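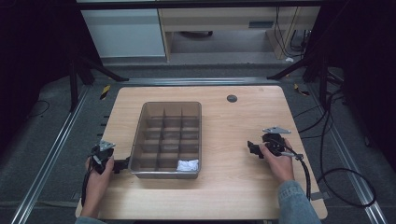

Lesego Shezi keeps her sewing notions in compartment trays, the flat plastic kind with low walls, and she has strong views on how to fill one.

"People buy the tray and then tip everything in the same afternoon," she said. "By November they're back to a drawer full of buttons."

Shezi has run the supply room at Hernen, a shared craft workshop, for seven years. Before that she worked the counter at Mabaso, a fabric store, where she learned to sort by use instead of color. Hooks go beside snaps. Bobbins get a row to themselves.

She starts each tray on a bare table, with one compartment at a time. She prefers clear or smoky plastic to solid colors. "If I can see the wood through the bottom, I know the slot is empty. I don't have to poke around with a finger."

Small metal parts are the hardest, she said. They slide whenever a tray is carried, and low dividers don't hold them back. A bit of tissue or scrap cloth pushed into the compartment keeps them still. She has tried foam, but it sheds.

Mandla Mabuza, who teaches the beginner class, was slower to come around. He used to keep his pins and needles in jars.

"I had 20 jars," Mabuza said. "I could find things. I was the only one who could."

The two still disagree about labels. Mabuza wants one on every compartment. Shezi labels the end of the tray and leaves it at that, and she says the glue is miserable to scrape off.

Her trays get emptied and wiped twice a year. Anything she can't name goes into a tin by the door, and students are welcome to dig through it.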